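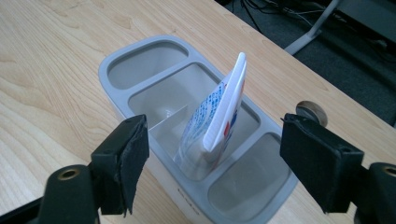

How many demonstrations does the tidy-up task need before the club can train on it?

Twenty-five clean ones per object, per person, with the organiser moved between each. If you do 25 with the organiser glued to the same knot in the wood, you have done one demonstration 25 times and the policy will learn the knot.

I'm putting that at the top because it was the question in four of the last six messages and the answer was at the bottom of mine, where it was apparently quite safe.

Now to the longer message from the list, which I'll take in pieces.

> Hello all. New member, joined in the spring after the open evening.
> I've read the wiki page for the Indumgate entry twice and I still
> can't tell whether we're being marked on speed or on getting the
> thing in the right compartment. The page says both, in different
> paragraphs.

It says both because it was written by two people who weren't speaking at the time. The rules proper (the PDF, not our page) say placement first. Speed only separates teams that are level on placement. Last year we were level with nobody, so our speed was never looked at, and I have chosen to believe it was excellent.

> I did my first session with the hand-held gripper and the
> toothpaste. I got through 20 goes and by the end the tube was
> leaning in a different direction every time. Do I throw those
> away? It seemed wrong to keep them if the finish isn't the same.

Keep them. A tube standing in the middle compartment with its crimped end up is a success whichever way it leans. It's a big compartment and a thin tube, so it's going to lean on something. What we throw away is the following:

- the tube went in cap up
- it ended in either of the small compartments
- you let go early and it dropped in
- you nudged it straight afterwards with your other hand

The last one is by far the commonest, and everyone who does it thinks it doesn't show. It shows. The wrist camera is looking straight down between the fingers and your thumb comes in from the side like a whale. If you want the tube straighter, do it with the gripper, before you open it, and leave the fingers open over the organiser until you've counted to 3. The training script needs those still moments at the end or the arm never learns that it has finished, and it will hover over the desk fussing until someone takes pity on it. We had a fortnight of that.

> Second question. The Getard notes say to close on the flat part
> of the tube, but when I do that it slides. When I close lower
> down it holds but then my fingers hit the rim of the organiser
> before the tube touches the bottom. What is everyone else doing?

Everyone else is doing the second thing and swearing, mostly. The Getard notes were written for the old fingers, which had rubber pads. The black foam ones squash more and grip less once the surface has gone ragged, and the notes haven't caught up. What works for me is to close just under the crimp, squeeze a bit more than feels polite, and come in with the tube as near upright as you can manage. Open the fingers wide when you've finished and they'll clear the organiser on both sides without dragging it along.

If the pads have gone ragged enough to shed, swap them. There's a strip of foam in the drawer under the soldering station. Please cut it with the knife and a ruler. The last pair were visibly done with teeth or possibly pliers.

> Third, is there a reason we use a real bathroom organiser and not
> something we've printed ourselves? I'd be happy to draw one up.

That's kind, and I mean it, but please don't. The Indumgate people bring their own objects on the day and they will have come from a shop. If we train on a printed box in cheerful orange we'll have a very good robot for putting things into cheerful orange boxes. We did that two years ago with the cutlery task. Ours is grey, dull, rounded at the corners and hard to make out in poor light, and I'm fond of it for all those reasons.

If you'd like something to draw, the knob on the finger assembly works loose over a long session and could do with a proper locking washer or a clip. That would be useful and you would be thanked in the report, which is read by at least one judge.

> Last thing, sorry. When I tried to upload, Nassar told me the
> folder had 3808 files in it and refused. Have I broken it?

Nassar refuses everybody the first time. You haven't broken it. You've uploaded the single frames along with the clips, and it wants the clips only. Delete the folder called "frames", leave the other two alone and try again. If it still refuses, try again after nine in the evening, when the physics group has gone home and stopped filling the disk with whatever it is they fill it with.

A few things for everyone while I'm here:

The Evusitz arm is back and works, apart from the second joint, which now clicks. The repair note says the click is normal. It didn't click before it went away to be repaired, but I'm not going to argue with a note.

Sessions through June are in the upstairs room from half past four. Put the organiser somewhere new on the desk each time, turn it a bit, and write the episode number on the sheet as you go. Going back afterwards and writing "1 to 25, fine" in one hand and one pen fools no one.

Mind the cables on the floor on the window side. I'd tidy them, but I no longer know which ones are ours.

And could whoever took the spare toothpaste please bring it back. We need a second brand for the test set, and I'd rather not have to ask what state it's in.

Reply to the list, please, and trim what you quote. Yes, I can see what I've done above.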